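Subject: Re: [refurb-list] Thermal paste cleanup before resale
From: Zerrin Çınar
Date: May 21, 2025

Kylie McKinnon wrote:

> We have 29 office towers from the Huline lease return. Do you pull the CPU on every unit, or only the ones that fail the heat test? Also, is the Poulain cleaner safe around the socket?

Kylie,

We pull every CPU. Old paste hardens at uneven thickness, and the heat test doesn't catch it until the machine has been in use for a few months.

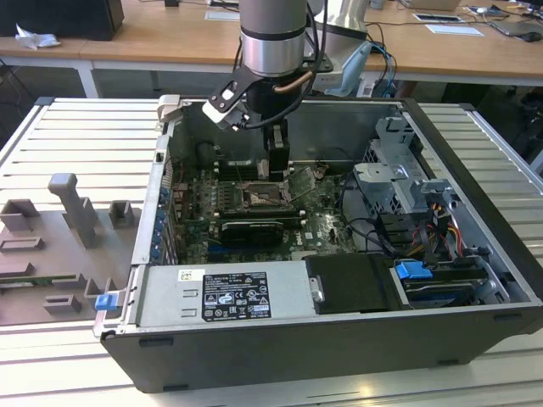 Use isopropyl alcohol and lint-free wipes on the heat spreader. Keep liquid off the socket contacts. If paste gets on the retention frame, wipe away from the center with a barely damp swab, then let it dry with the lever up. I would not use the Poulain product on a board. It leaves a film, and the label only covers metal and glass.

Memory gets reseated at the same time. In the December batch of 264 units, most no-boot tickets closed after a reseat. Log the slot order before you remove anything, as mixed sizes are common in lease returns.

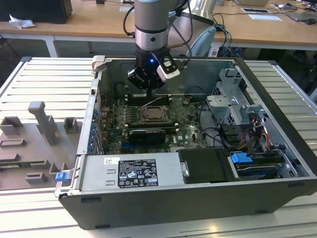
Does the CMOS battery need replacing as well?

Replace it if it reads under 2.9 volts with the machine unplugged. We buy them from Fosarex in packs of 200.

Clear the BIOS password before you wipe the drive. The asset sheet should list both steps separately.

Zerrin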